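Home > Music & Rhythm Games > Downloads and DLC
Search this site: Enter keywords... Go

Do store-exclusive song packs ever come to the regular download store?

Drimik has a new drum and guitar game and the only way to get the Ziółkowski live set is to buy the boxed edition from one chain of stores. The nearest one to me is in Trirville and I'm not driving there for a piece of cardboard with a code in it. The box says "exclusive content" but doesn't say for how long. A guy on another board swears it will be a normal download by April. He gave no source, so I don't believe him, but I'd like to.
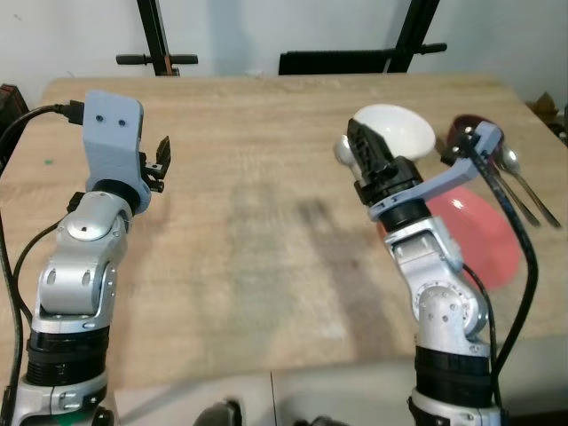 I own the base game already, bought digitally. If I do cave and get the box, do the songs carry over to my copy or am I paying for the whole game twice? Drimik support sent me a form reply that answered neither question.

Last updated: 5 December 2022

3 answers

Washington Peixoto
I'd plan as if the answer is no. "Exclusive" on a game box is a marketing word, and unless there's an end date in writing you can't hold anybody to it. I bought a Rokard edition of a different game for the same reason and the bonus songs were in the regular store the next spring at a lower price than I paid. Another pack I skipped, thinking I was being smart, never showed up anywhere. So I've been wrong both ways.
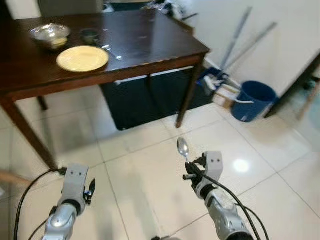 On carrying over: look at the small print on the back of the box, near the bottom. If it says the code is for "additional content," it should work with any copy of the game on the same system and in the same region. If it says "full game," the songs are probably tied to that version, and then yes, you'd be paying twice. Don't trust the store page for this. The one I checked had the text from last year's game pasted in.

I'd also want to see the track list before spending anything. Live sets get padded – crowd intro, drum solo, the single twice. Nine songs on the sticker could be six you'd play. 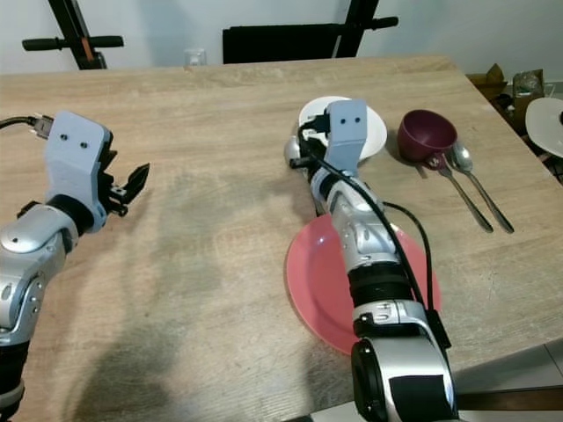
One more thing. Song licenses run out. Even if the set does reach the download store it may only be there for a while, so if you see it at a fair price, grab it and don't wait for a sale.

dropd_tuning
just get a used box off somebody, codes are unused half the time. I paid next to nothing for mine and it worked first try

Reply from the asker: And the other half of the time? I've seen those listings. "Code may or may not be included" means it's gone.

fretless1511
My advice is a bit different from the first answer. Before you buy anything:

1. Open the song store inside the game, not on the website, and search the band name. Unreleased packs sometimes have a grayed-out entry. It proves nothing about a date – mine sat there for months – but no entry at all would worry me.

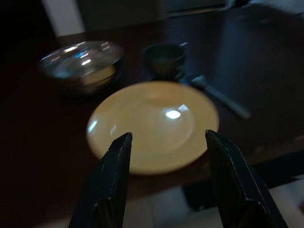
2. Check that your guitar controller works with the new game. I had 1000 points of store credit saved for songs and then found out my old one wouldn't pair.

3. Ask support again, one question per message. They seem to answer the first line and ignore the rest. Keep whatever they send you in case the code doesn't work.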